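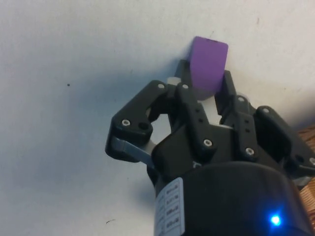
Section 11: Setting your colors in the Fludel label maker. I put this part off for ages, and then I wished I'd done it first, because everything you print later pulls from it! Pick one main color and stick with it. I went for a purple very close to that block up there, a matte violet with nothing shiny about it, and on plain white it reads nicely from across my workroom.

1. Open Setup and tap Colors. If you get a gray screen, wait for the list to load (mine holds 3,059 shades, so give it a moment).

2. Type a shade number in the box. My violet is 2,139.

3. Set Strength to 100 and tap Keep.

4. Load a strip of white tape, shiny side down, and print one test label.

Note: the screen always looks brighter than the tape. I go by the tape.

Caution: don't open the lid while it's printing. I did that in October and spent an evening picking tape off the roller with tweezers.

5. Happy with it? Tap Save As and give the color a name you'll remember (mine is Kurgate, after the street I grew up on).

If the test label comes out streaky, run Clean twice and go back to step 4. Changing the tape width is in the next section.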